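Home | Apps | Games | Support | Press | Contact

Juter – shopping list and pantry app for Android tablets and phones

Sunday, October 24, 2021
By Américo Paiva

Juter is a list application for the people who keep food at home and forget what they have. It is made by our small studio Imell, and the new version is available now for Android phones and tablets. The download is free. You can keep up to 200 items without paying, and there are no advertisements in either version.

The first version from February had only one list. Many users wrote to us that this was not enough, because they have a kitchen, a freezer and sometimes a second place like a garage. In the new version you can create as many lists as you want and give each one a color and a name. An item can be moved from one list to another by holding your finger on it and dragging it to the name of the other list.

Every item has a quantity, a date and a short note. The date is optional. If you fill it in, Juter will show a reminder in the morning, and you decide how many days before. The maximum is 30 days. We had requests to make it longer, and this is still being considered.

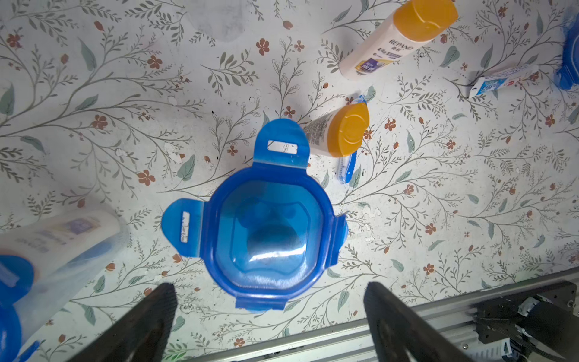

A blue lid with locking flaps, on a patterned tabletop.

The search was written again from the beginning. In the old version it was slow when the list became long, and it did not find words with accents if you typed them without. Now it finds "pate" and "pâté" as the same word. We tested it with a list of 897 items on an old tablet and the results come while you are still typing.

Sharing works with a code of six letters. You open the list, press Share and send the code to the other person by any way you like. Both people can then add and remove items. If two people change the same item at the same moment, the later change is kept, and the earlier one can be found under History for 75 days.

The paid version is a single purchase, without subscription. It removes the limit of items and adds export to a spreadsheet file, a dark theme and the Chidiac widget for the home screen. The widget is named after the street where our first office was – it shows the next five dates and can be made bigger or smaller.

Please note that lists from the first version are moved over automatically when you update, but the colors are not. You have to choose them again one time. We also recommend to make a backup before the update, from Settings, then Data, then Save copy.

Available languages are English, Portuguese, French and Polish. A version for iPhone is in preparation under the work name Ceneo. We do not have a date for it yet.

Comments (4)

Donal Keane
Updated yesterday, all lists came over fine. The freezer list is what I was waiting for. Is there any way to sort by date only inside one list?

Américo Paiva
Hello Donal, yes, press the name of the list and choose Sort. It remembers the choice for each list separately.

Yi-chun Ho
Sharing code gives me "list not found" when my sister types it. She has the old version, maybe this is the reason?

Américo Paiva
Yes, both phones need the new version. Please write to support if it still happens after she updates.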